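Hirau Twin-Arm Tabletop Cell – Gripper Service Kit

For cells with two-finger parallel grippers on round wrist flanges. Supplied by Barbier, Hatircombe.

The kit covers routine replacement of fingertip pads, finger screws and the wrist cable on both arms. It contains parts for 2 grippers, a hex driver and a tube of thread locker. Kit weight is 400 g. Fitting takes 30 minutes per cell with the arms parked and the supply off.

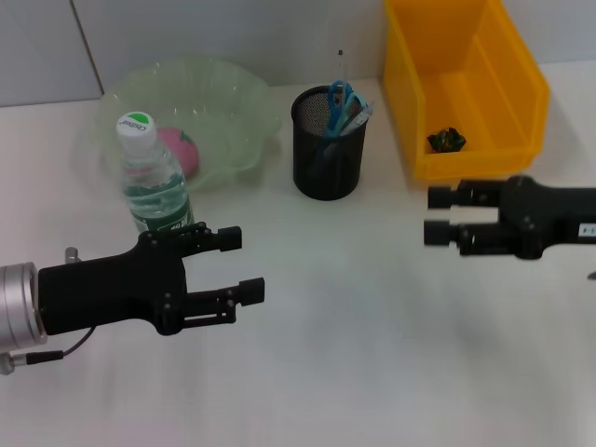
Fingertips are ordered by side. The two arms need not carry the same type, and the kit is packed to match what is fitted. Flat square pads, as on the left gripper, are held from the back and lift off once the screw is out. Cylindrical knobs, as on the right, unscrew by hand. Check the wrist cable at the same time – it should hang in an open loop below the flange, with no pull on the connector.

After fitting, close each gripper fully, zero the finger position in the Rikport controller and run the open-close test at low speed. Fingers that do not meet evenly should be loosened and reseated before thread locker is applied.

Replace the pads when the surface is glazed or torn. Do not use oil on the linkage slots.

Order number: 1050
Availability: in stock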